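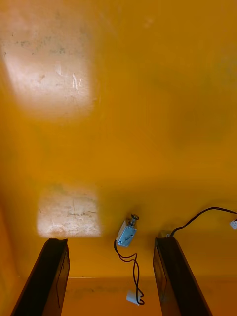 June 2018

Humidity in the store room, continued from the last entry

Read the Lema logger again before lunch. Same pattern as in the previous download: relative humidity climbs overnight, peaks shortly before the first shift, and falls once the door starts being used. Temperature barely moves over the same period. Margus still thinks the logger is reading high. I put it in the salt jar (saturated sodium chloride, lid sealed with tape) and left it until the trace went flat. It settled within 2 percent of the expected value, so the logger stays in use and the readings stand.

That leaves the room. Candidates, in the order I would check them:

Door seal. The bottom strip has a gap at the hinge side. A sheet of paper slides through without touching anything.

Duct damper. Drawing says closed at night. Dalia looked at the panel and the night setting is there, but nobody has been up to the blade to see which way it sits.

Floor. Slab has no membrane according to the old building file. Taped a square of plastic sheet to the concrete behind the rack, edges sealed all the way around. Will lift it after 20 hours and look at the underside.

Desiccant cabinet (Setden) is a separate matter. Its own gauge and the Lema disagree, and I trust the Lema. Cartridge was last regenerated in November if the tag is right. Jaanus to weigh it, bake it, and weigh it again. Write both weights on the tag this time, and use the bench scale. The postal scale drifts.
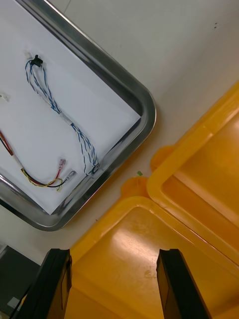

Humidity matters here mainly because of paper. Card labels and liners take up moisture faster than anything else we keep, and they give it back into whatever closed box they are put in. A liner left out overnight and then sealed into a dry bag is a small humidifier. The same goes for the white sheet under the wire harnesses in the steel tray: fine on the bench, but it should come out before anything from that tray is bagged. The metal holds next to nothing. I would like the bagging instruction to say this in one line, near the top, before the part about heat sealing.

Indicator cards: opened a new can of the Pretier ones and compared them with the old can in the salt jar. New cards changed within the hour. Old cards changed at the edges and stayed put in the middle. Old can discarded. Bujar asked whether a half-changed card counts as a pass. It does not, and the sheet on the wall is vague on this point, so I have penciled in the wording until it is reprinted.

Bag test, first part. 2 bags, same stock, same liner, same seal setting. Bag A had the liner taken straight from the shelf. Bag B had the liner dried in the oven and moved over while still warm. One new card in each. Both bags are in the store room on the middle shelf, logged as 243 in the test book.
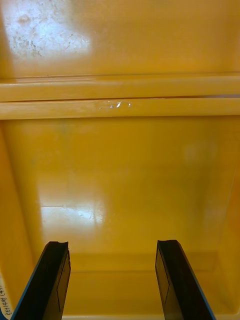 Cards to be read through the bag, without opening, at the start and end of each shift. Initial every reading, including the ones that show no change. If a bag has to be moved, note where it went — the top shelf is warmer than the middle one and would spoil the comparison.

I expect A to change first. If both change at the same rate, the liner is a minor source and the bag film or the seal is the next suspect. Rasa has a strip of film from the Kunia roll that could be tested against ours. Different thickness, so any comparison needs correcting for that before it goes in a table.

Open items:

Damper blade, look at it directly. Margus.

Cartridge weights. Jaanus.

Door strip, get a replacement length and fit it after the plastic sheet result is in. Changing both at once would tell us nothing.

Logger clock is still on winter time. Leave it alone until this run ends and correct the times in the spreadsheet.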